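Landeg cell

The Landeg cell is a simulated robot workcell used for setting up and checking the handling of open-topped drinking cups. It consists of a single jointed arm, a two-finger gripper, a wooden table and a small stock of tapered cups. The cell was laid out by Mabli Parri and is looked after by Siwan Prothero as part of the Wekel project. It exists as a computer model and has no physical counterpart, although its settings are kept in the form that would be used for a real machine.

Name

The cell takes its name from Landeg, the building in which the Wekel project has its offices. Early working notes call it "the cup table", and this name is still used in some of the log files. A second cell with a flat bench and no room around it was in use before the Landeg cell and was withdrawn in March, when its remaining settings were moved across.

Layout

The arm is white with dark grey joint caps. It works from one side of a rectangular table whose top has a raised border along the far and right edges. The table stands on a tiled floor inside a walled room.
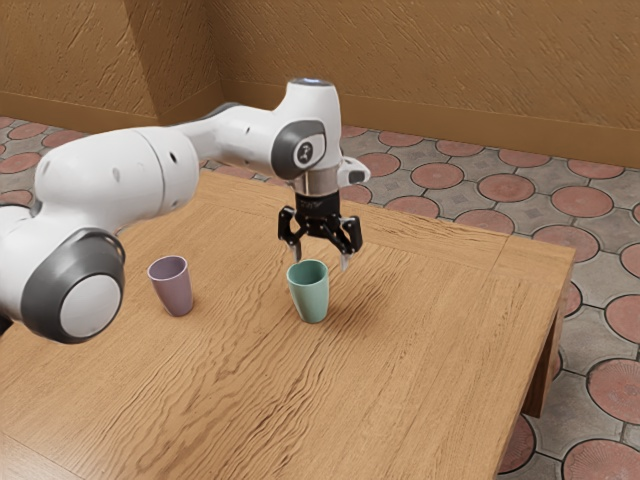
The origin of the cell is the centre of the arm's base. All other positions are measured from it, including the height of the tabletop, the resting places of the cups and the parking position of the gripper. The cell file gives the working reach as 800 millimetres. Nothing that the gripper is expected to pick up may be placed beyond this distance, as the arm then has to straighten almost completely and the wrist can no longer be kept upright.

The table is treated as a fixed body. It cannot be pushed or tipped, and a finger that touches it is stopped at once. Cups are treated as loose bodies with their own weight and friction, and they will slide or fall over if they are struck. The raised border has its own contact surface, which was added after a number of cups had been found resting at a slant with their bases partly over it.

Software

Motion is planned in Grundar, a general planning package, and the physical side of the model is run by a solver called Lollusix. The two exchange joint positions at every step. Grundar decides where the arm should be, and Lollusix works out where it has got to once weight, friction and contact have been taken into account. The solver runs at 1000 steps per second of simulated time. Slower rates were tried and given up, as the fingertips were found to sink into the wall of a cup before the contact was noticed.

The cell file is plain text. It holds 616 entries, most of which concern joint limits, contact surfaces and the shapes used for collision checks. Only a small part of the file is normally changed by hand.

Setting up

A new session begins with the arm in its parking position, clear of the table. The joint readings are compared with the stored ones, and any that differ are reset. The gripper is then opened fully, closed fully and opened again. This gives the two end values from which every finger opening is worked out.

The tool point is set next. It lies midway between the two fingertips, and its distance from the wrist flange must be entered again whenever the fingers are changed. An error here is the most common fault in the cell. If the distance is too short, the arm drives the fingers too low and the gripper body may meet the rim. If it is too long, the fingers close above the cup and hold nothing.

The sideways position of the tool point has a smaller margin than its height. In a rim grip, one finger has to pass down inside the cup and the other outside it, so that the wall lies between them. The green cup is used for this check, with the left fingertip entering its mouth and the right one hanging just outside the rim.

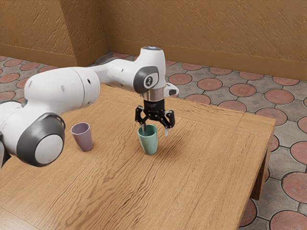

Clearance is checked by stopping the arm on the way down and reading the gap on each side of the wall. The two gaps should agree to within 2 millimetres. Prothero's notes advise judging the result by the readings as well as by eye, for the pale tips stand out well against the green but a small offset towards or away from the viewer is easily missed. Where the gaps differ, the correction is made to the tool point and the cup is left where it is. Moving the cup hides the fault, and it then returns on the next one.

Once the gaps agree, the arm is lowered to the grip height and the fingers are closed at low speed. Closing force is raised in small stages until the cup can be lifted without slipping. The value is then stored under the name of the cup.

Rim grip and body grip

Two ways of holding a cup are recognised in the cell file. In the body grip the fingers are placed on opposite outer sides and squeeze the whole cup. It is steady, but needs a wide opening and a good deal of free space around the cup. The rim grip takes hold of the wall alone. It needs less room and was adopted by Parri for cups standing close to one another.

The rim grip has its own drawbacks. A cup held at one side tends to swing as it leaves the table, and the tapered shape means that the wall is not quite upright where the fingers meet it. Lifts are therefore made slowly at first. The arm pauses a short way up – long enough for any swing to die down – before it travels across the table.

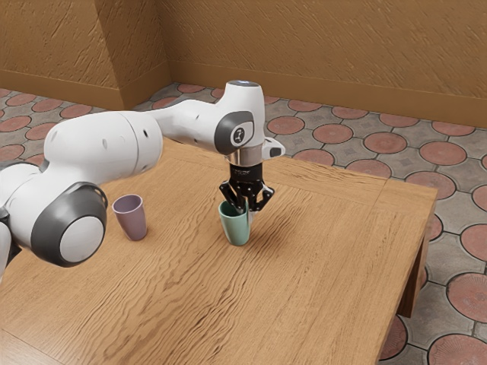

Gripper fingers at the rim of the green cup, with the lavender cup standing to the left.

Care and upkeep

A simulated arm does not wear, and the upkeep of the cell consists mainly of keeping its files in order. The stored joint readings are compared with the master copy at the start of each month. Contact surfaces are redrawn when a cup is replaced by one of a different size, even where the change is slight, and the old shape is deleted so that it cannot be loaded by mistake.

The finger model calls for more attention than the rest. The fingers are jointed, with several plates that must turn together, and if one link in the set loses its pairing the finger will fold to one side when it meets resistance. The fault does not show while the gripper is moving freely. It is looked for by closing the gripper on a fixed test block and reading the angle of each plate in turn. A plate that has lost its pairing is repaired by removing the whole finger from the model and loading it again. Attempts to repair a single link in place have generally led to further trouble.

Lighting and surface finish have no effect on the movement of the arm. They are stored in a separate file, and may be altered without repeating the checks.

Known faults

Trembling of the gripper on contact is usually a sign that the closing force has been set too high for the friction of the cup. It is cured by lowering the force and repeating the staged closing. A cup that jumps when it is released has most often been set down slightly below the level of the table, so that the solver pushes it clear as soon as the fingers open. The release height is raised in very small steps until the jump stops.

A slow sideways drift of the wrist was reported by Parri during long sessions. It was traced to rounding in the figures passed from Grundar to Lollusix, and is avoided by sending the arm back to its parking position between runs. The cause itself has not been removed.

See also

Collision checking
Parallel gripper
Tool point
Workcell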